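Notebook, glue bench, November 11, 2020
Damp trial on the Fodholm cartons, continued

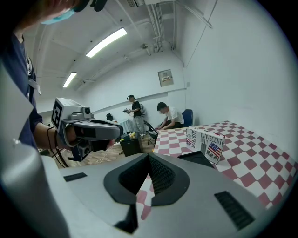 Bench, mask and lanyard on as per the rules.

Took the second set out of the humidity cupboard this morning. Recap for whoever inherits this book: Fodholm want to know why their cartons pop open at the bottom seam in a cold warehouse, and would like the answer to be the glue, seeing as they buy the board themselves and are fond of it.

Started with 30 cartons in October, same fold, same press time. Half with Vilen, half with Prollon. Prollon costs more and smells of pear drops, so expectations were high.

Results so far. Vilen seams are holding. Prollon seams are holding too, except for 6 which let go overnight, all from the same tray. I was ready to write something unkind about Prollon until I looked at the tray label and found it was the one I'd put nearest the water pan. Moved the pan to the middle. Should have been in the middle to begin with, and the drawing on page 149 says so, in my handwriting.

Peeled the failed ones properly. Glue film intact, smooth on one face, a nice furry layer of board stuck to the other. So the board is splitting before the glue gives up. Fodholm will not enjoy this. Cut a strip from a flap and soaked it: the top ply came away in a sheet after a few minutes. Strip from the old Marciniak board, same soak, still in one piece and frankly a bit smug.

Tried the pull tester on two more seams. Best reading 378, then the clamp slipped and it reported zero, which I have not put in the average. The clamp needs new rubber. I wrote that in October as well.

To do:
Repeat the whole Prollon half with the pan moved.
Ask Fodholm which batch of board this is. They will say it's the usual one.
Get enough Marciniak offcuts for a fair comparison, same size flaps.
Rubber for the clamp!!
Whoever borrowed the good bone folder, it has a notch in the end and I would know it anywhere.

Cupboard back on at the same setting, door taped. The latch has come open twice, and yes, I used Vilen to stick the hook back on. Holding.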